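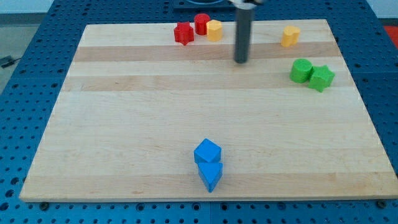

Red, yellow, green and blue blocks on a wooden board, with the robot's long gray finger above them.

How Does a Robot Know Which Block to Push?

By Nadine Sfeir

Suppose a friend asks you to slide the blue cube over to the green star. You'd do it before you finished reading this sentence! Your eyes find the cube, your hand goes to it, you give it a nudge, and you probably think about lunch the whole time. A robot can do the same job, but it needs a lot of help from something you can't see, and that something is called software.

Software is a set of instructions that tells a computer what to do. The robot's arm has motors to move it, but motors don't know anything about stars or cubes. The software has to do the looking, the thinking and the steering. Let's take those one at a time, because each is a pretty big job.

First comes the looking

A robot can use a camera to look at its blocks, but a camera doesn't know what a block is either. It gives the computer a huge grid of tiny colored dots called pixels, and every dot is really just a few numbers. A small picture that is 600 dots wide and 600 dots tall has 360,000 of them. Imagine trying to find a star in all that!

So people write a kind of software called perception (say it like this: per-SEP-shun). Perception software hunts for groups of dots that belong together. A patch of blue dots might be the cube, or it might be the triangle, or it might be the tabletop, which can be blue too. Color alone isn't enough, so the software looks at edges and corners as well. A cylinder looks round from the top and a star has points. Shadows can be tricky, and so can two blocks that are touching, since they can look like one big lumpy block.

Ivone Meireles writes perception software for a learning project called Kistico, and I asked her how a computer gets better at this. "We show it lots and lots of pictures," she told me. "For one shape I might use 999 pictures, with the light coming from different sides and the block turned every which way. Then I test it on pictures it has never seen, and I find out what it still gets mixed up."

Next comes the planning

Now the software knows where the blocks are, and it has to decide what to do. Remember, this robot has one finger. It can't pinch a block and lift it up the way you can, so it has to push. And if you want a block to go left, where do you push it? On its right side, of course! The software has to work that out, and then find a path for the finger to get there without bumping into everything else on the way.

Sometimes there is a block in the way, and the planner has to choose between going around it and moving it first. Big pushes can be broken up into little ones, too. A long slide across the board might become 9 small pushes, with a fresh look in between.

Then comes the steering

This part is called control. Control software turns the plan into motions for the motors - a tiny bit forward, a tiny bit left, slow down now. It may check on the arm and fix small mistakes many times every second. You do this when you ride a bike, wiggling the handlebars a little to stay straight.

Blocks don't always behave, though. Push a cube off-center and it spins. Push a triangle near one of its points and it may turn and slip right past the finger. When that happens, the software goes back to looking, makes a new plan, and tries again. Look, plan, move, look, plan, move, over and over. Engineers call this a loop.

Try it yourself

You'll need a partner, a few blocks and a table. One of you is the robot and closes your eyes, with one finger out. The other one is the software and may only say left, right, forward, back and stop. Pick a block and a place for it to go, and set a timer for 30 seconds. Then trade places and see which of you gives the clearest instructions!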